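Our robotics club got its practice room in February, and I've been dying to write about the project we picked - teaching a small arm to clear up after dinner. We named it Drista. The chores come first, though, so for two weeks my job has been doing them by hand, over and over. 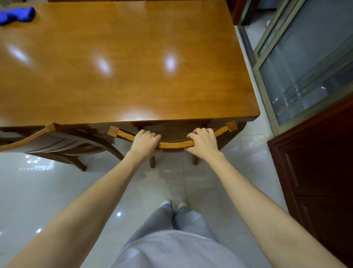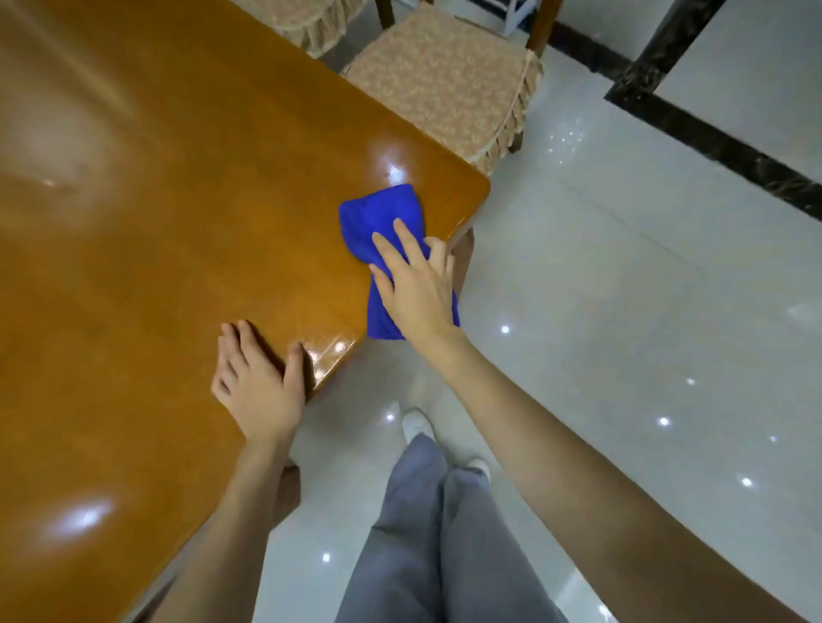
**Posted by the author of this blog** - second-year student and table-wiping lead, Mondemitz Robotics Club

Chairs and a blue cloth, that's my whole life right now! The chair task sounded like the easy one. You grab the top rail with both hands and move it, done. Then we tried to write down where each hand goes, and we argued for 15 minutes over whether your thumbs count as part of the grip.

Wiping is harder for the software. A shiny tabletop throws the ceiling lights right back at you, and our first model (the one we called Karaca) kept treating glare as a spill. I've labeled over 23 clips so far and my eyes are tired.

We're entering the Prelteo student challenge with two tasks, chair and table. I wanted to add dishes and got outvoted, fair enough. Next up is the corner of the table, where the cloth likes to bunch up and I still can't decide how to label it.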